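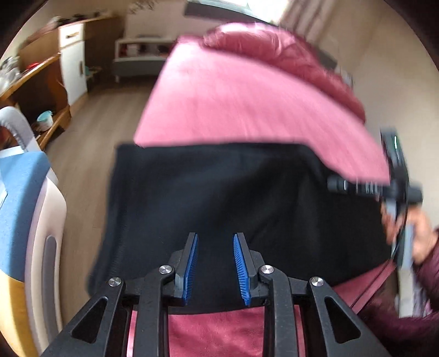

2 min read

Call for background performers and stand-ins: Randska, feature film

Jallness is casting non-speaking roles for Randska, a feature-length drama shooting at the Rateck stage complex and on two exterior locations in Qudah. Principal photography runs for 14 shooting days in May.

Positions available: 47 background performers and two stand-ins for the lead actors. Applicants must be 18 or older on the first day of work and legally able to work in the United States. No previous screen credits are required for background. Stand-ins need at least one prior production and must be available for all 14 days.

A shooting day is 12 hours including a meal break. Call times are issued by text message the evening before. Night work applies to the exterior dates only — performers who cannot work nights should say so in the application and will be scheduled on stage.

Background performers supply their own base wardrobe in dark, solid colors without logos. Period outer layers are issued by the costume department and returned at wrap. Fittings are held at Rateck the week before the first call and are paid at a half-day rate.

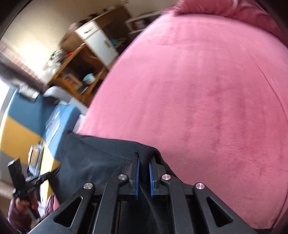
Black fabric and pink fleece.

Stand-ins receive a flat fee of $800 for fittings and rehearsals, with shooting days paid separately under the daily agreement. Parking at Rateck is free. Travel to Qudah is by production bus, departing from the stage gate.

To apply, send two recent photographs (head and full length, no filters), height, clothing sizes, and dates of availability through the Jallness casting page. Agency submissions are accepted — one form per performer.

Applications close Tuesday, April 5, 2022.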